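**Old Dell tower, which blue parts open by hand?**

**ruxandra_l** - 17 February 2022
I bought two of these in January for my nephews. I laid the first one on its side and took off the panel. Must I remove the power supply to reach the memory?

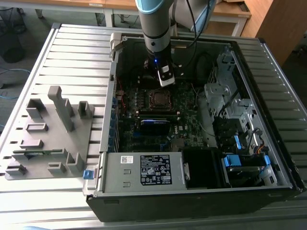 *Side panel off, power supply at the bottom*

**stuline348**
No, leave it. Start with the black plastic duct next to it, then you have space for your hand.

**foulkes_b**
I disagree. I always take the supply out first, the cables are short. 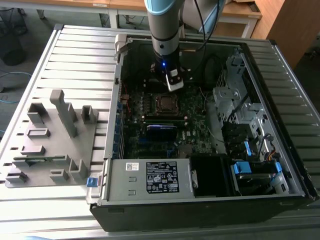 *Last edited by ruxandra_l: post 2 of 170*

**ruxandra_l**
Thank you both. I prefer to try without unscrewing. The blue latches on the drive side I understand, they are for the drives. The blue clips at the rear are for the cards, yes?

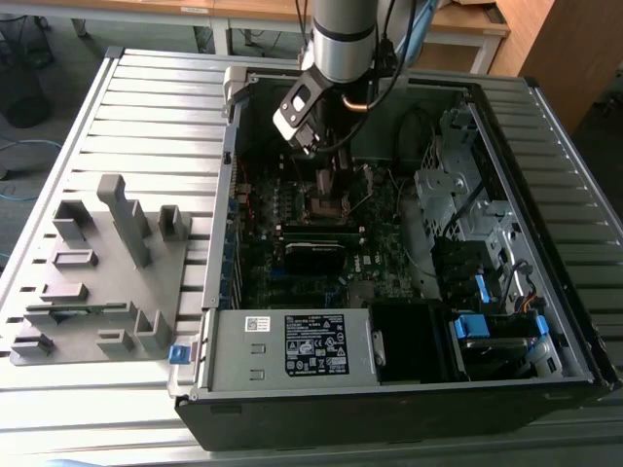
And I want also to clean the dust before I put new memory, so please tell me if a soft brush is enough.

**stuline348**
Yes, for cards. Brush is fine.

**foulkes_b**
Compressed air is better - but hold the fan.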